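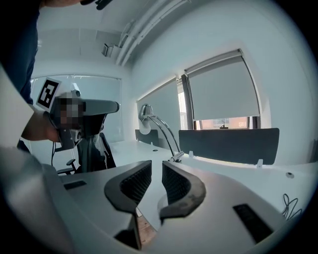 Brown wooden floor, April

Search this site
2 min read
Print | E-mail

Romcombe floor oil, 36 weeks on

The tin from Dreltomau promises a finish "fit for a ballroom". Mine is fit for a hallway with a draught in it, and I'm fairly pleased. It goes on like thin gravy and smells of old cricket bats for 4 days. Đức Quách, who sold me it, said one coat. I needed 2, and a new pair of knees.

Tea wipes off. Red wine mostly does. The lid has never gone back on properly, so keep a plate handy. The Ilteo oil is cheaper and left our stairs looking like toffee.

I'd buy it again, though not the matching brush.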